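Workshop notebook – table clearing and surface check

17/03/2021, Ayantu Alemneh, bench side

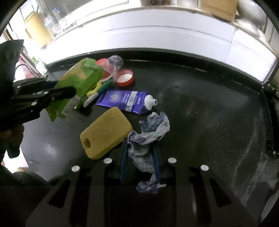 What was on the black table

I start with the small things, as they were mixed together and we lose time every week on the same mixture. One yellow sponge block, the thick kind with rounded corners and a small oval hole near one end. One purple squeeze tube, shiny, without its cap. One long piece of crumpled wrapper, white and grey-blue, with some printing that I did not try to read.

Decision for each:

Sponge – keep. It goes back in the tray next to the sink.
Tube – keep for now, but it needs a cap. See below.
Wrapper – bin.

The tube

I looked for the cap in the drawer of the long bench and in the tin where we put lost caps. There are many caps in this tin and I tried those which had the correct size to the eye. Two of them went on the nozzle but did not hold when I turned the tube over. For the moment I closed it with a piece of tape and put it standing in a cup. If somebody has the right cap in a coat pocket, please bring it.

I did not write the tube in the stock list. An open tube has an unknown age and I prefer that we do not count it as full material. In October we had the same discussion about the Drurano paste, and in the end we threw away the half of it.

The surface

The table top is glossy black and it shows everything. There are pale, chalky streaks toward one side, running diagonal, and small specks on the part where nothing stands. I wanted to know if the streaks are scratches or only something lying on the finish, so I did the following in the afternoon.

1. Dry cloth first, no pressure. The specks came off. The streaks stayed.
2. Damp cloth with plain water. The streaks disappeared when the surface was wet and came back when it dried. I was happy too early.
3. Damp cloth with a drop of Hollis soap, wiped along the streak and then across it. After drying, the streaks were weaker. The longest one I can still find with the fingernail, so this one is a real scratch in my opinion.
4. Dry cloth again, to remove the soap film. On a black gloss the film looks worse than the dirt.

I did not use the sponge for this. It has a slightly rough texture and I do not trust it on gloss. For the metal sink it is good, and for the trays also. I would ask everybody to follow this, even when the sponge is lying closer than the cloth.

The raised rim at the border of the table collects dust on the inner side. A folded corner of the cloth goes well into it. I tried a cotton stick too, but it left fibers behind and I had to do the same part again.

Polish, yes or no

Gollent sells a polish for dark gloss, code 1783, and there is a small bottle in our cupboard. I have read the label two times. It says to test on a hidden place, so I put a little on the underside of the rim and I leave it until tomorrow. If there is no dull ring, I will do the scratched side only and compare it with the other side under the window light.

I know that Raltier has a wax stick for the deeper scratches. I would not order it for one table. The line is not deep, and from a normal standing height I have to search for it.

Small rules for this table, until we agree on better ones

Nothing is dragged across it. Lift it, then put it down.
Wrappers go in the bin at the moment of opening.
Tubes without cap do not lie flat on the gloss. Standing in the cup, please.
Cloths for the black table are the soft ones on the left hook – the others are for the floor and the machines.

I wrote the same on a paper and fixed it to the wall over the hooks. If the English is strange somewhere, correct it with the pencil, I will not be offended.

Time and materials

Clearing and sorting was short. The wiping took longer, because of the drying between the steps. I used two cloths, both are in the wash now. Soap is getting low, the bottle should be replaced before the end of the month. I put it on the order sheet, line 19.

Open points

Cap for the purple tube.
Look at the polish test under the rim tomorrow morning, before the heating makes the room warm.
Ask whether the table can stand a bit further from the door, I think part of the dust comes from there.
Clean the tray by the sink before the sponge goes in for longer time. It had a brown edge, and I only rinsed it.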